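The Slow Art of Changing Your Mind
A small software team is teaching a two-handed robot to stop halfway through a plan. It has taken them longer than teaching it to start.

June 20, 2022

The word that comes up most often at Ekuvia is "stale." It is applied to maps, grasps, joint readings, the coffee and, on one afternoon when a demonstration for visitors went poorly, to the visitors. A thing is stale when the software still believes it and the world has moved on. By that standard most of us are stale by lunch.

Natanael Meireles, who leads planning, has a chart of staleness on the wall by his desk. It shows a single attempt to pick up a soft toy, drawn as a set of colored bars running left to right. The top bar is the camera's view of the table. Under it is perception, which turns the view into a list of objects with guesses attached. Under that is the planner, and at the bottom is the controller, which moves the arm. Each bar begins a little later than the one above it. By the time the arm starts moving, it is acting on a picture of the table that is 800 milliseconds old.

"People see that number and say it's fast," he told me. "It's fast if the table is polite."

The team's tables are not polite. The house rule is that anything a person might leave lying around is fair game, and the objects are chosen for the ways they annoy the software. Clear bottles are disliked because depth cameras have trouble with anything light goes through. Plush is disliked because it has no firm edge, so a grasp that looks sound on paper closes on fluff. Anything with limbs is disliked on principle. A toy animal lying on its side has, from the planner's point of view, a confusing number of places to hold it and very few good ones.

The software that deals with all this is called Orurano. It began as a fix to another piece of software and then ate it, as fixes will. The older system, Treloar, worked the way most of us imagine robots work: look once, think hard, then do what you decided. Treloar's plans were lovely. Meireles still calls some of them up to admire, the two arms sweeping around each other with room to spare. They were also, in practice, a promise to carry on no matter what. If a bottle rolled after the look and before the grasp, Treloar would close its fingers with great care on the spot where the bottle used to be, lift the air, and set the air down in the correct bin.

It then logged a success. There is a file of these.
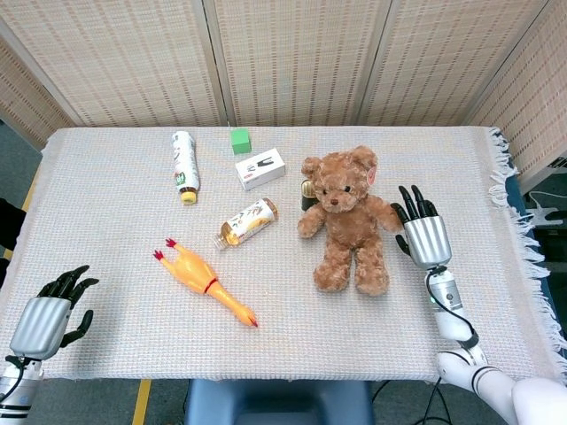
Orurano looks again while it moves, and keeps a running account of how much it trusts each thing it thinks it knows. An object that was plainly visible a moment ago scores high. An object half hidden behind another one scores lower, and its score drains away as the arm gets between it and the camera. When the score for whatever the robot is reaching for drops too far, the plan is supposed to stop, back off and ask for a fresh look.

"Supposed to" covered most of last year. The first version stopped constantly. A robot's own hand is a large object, and at the very moment of grasping it tends to be right in front of the thing it wants. Orurano would reach for a toy, hide the toy behind its own fingers, conclude that the toy had become doubtful, and withdraw. Then it would see the toy again, cheer up, and reach. I watched a recording of this that Meireles keeps for new hires. It runs for 30 minutes and resembles somebody at a party trying to decide whether to take the last sandwich.

The repair sounds obvious, which is how you can tell it took months. The planner needed to know the difference between "I can't see it because it's gone" and "I can't see it because I'm in the way." So Orurano now carries a model of the robot's own body through every view, works out which parts of the table the arms are covering, and freezes the trust score for anything behind them. It will take its own hand's word for things, up to a point. The point is a number in a settings file, and I was asked not to print it, on the grounds that it would be different by the time anyone read it.

Two hands make all this worse. With one arm, stopping is simple: you stop. With two, one hand may be in the middle of something it shouldn't abandon. If the left is holding a container steady and the right loses faith in a lid, you want the right to retreat and the left to stay exactly where it is, and you want that settled before either one does anything rash. Treloar treated the pair as one big machine with a single plan. Orurano gives each arm its own plan and makes them negotiate, through a layer the team calls the referee.

The referee is 9 rules long. I had expected something grander. Rule one says that a hand holding an object outranks a hand that isn't. Rule four says that if both hands want the same patch of air, the one closer to finishing gets it. Rule seven was added after an incident described to me only as "the handshake." The rules are written in ordinary English in the comments and in considerably less ordinary code beneath, and there is a standing argument about whether the two versions say the same thing.

Meireles would like there to be fewer. He came to robotics from railway signaling, a field in which adding a rule is considered a confession. "Every rule is a place where we didn't understand something well enough to have it fall out of the math," he said. He then described a tenth rule he was thinking of adding.

A good part of the team's day goes to a tool outsiders never see. Gilix is the replay viewer, and it does one thing well: it lets you scrub backward through a run and see what the software believed at each moment, laid over what the cameras saw. Objects appear as tinted outlines. Confident ones are crisp. Doubtful ones go soft and start to wander, and watching a toy's outline come loose from the toy and slide off across the tablecloth is the nearest thing I've seen to watching a mind drift.

Before Gilix, an argument about a failed grasp could last most of an afternoon. The perception people blamed planning, planning blamed control, and control, being at the bottom, blamed the cables. Now somebody drags the slider back and the room goes quiet while the guilty bar on the chart gives itself away. The cables, I was told with some satisfaction by the controls side, are still to blame more often than anyone else would like.

The viewer has also changed what the team considers a bug. A grasp that works for the wrong reason is now filed as a failure. During my visit they replayed a run in which the robot picked up its target cleanly, first try, and set it down where it was told. The outline in Gilix was a finger's width off the whole way through. The toy had been squashy enough to forgive it. Under Treloar this would have been a good day, and here it was an open ticket by the time I'd finished my coffee (stale).

There are limits nobody at Ekuvia pretends away. Orurano is good at noticing that something has changed and poor at guessing what comes next. If a bottle is rolling, it doesn't predict where the bottle will end up; it waits for the bottle to make up its mind. It can't tell a thing that has been moved from a thing that has been swapped for something similar. And its retreats, though far rarer than they were, still come at moments that look odd to a person standing by, who can see perfectly well that the object is right there.

The next release is due in October. It is meant to cut the delay at the top of Meireles's chart by starting the second look before the first has been fully digested, which he compares to reading the next page while still annoyed about this one. When I asked how it was going, he brought up Gilix, found a run from that morning, and dragged the slider to a point just short of the grasp, where both hands had stopped and the outlines were all beautifully crisp.

He looked at it for a while. "It's waiting for the referee," he said, and went to find out why.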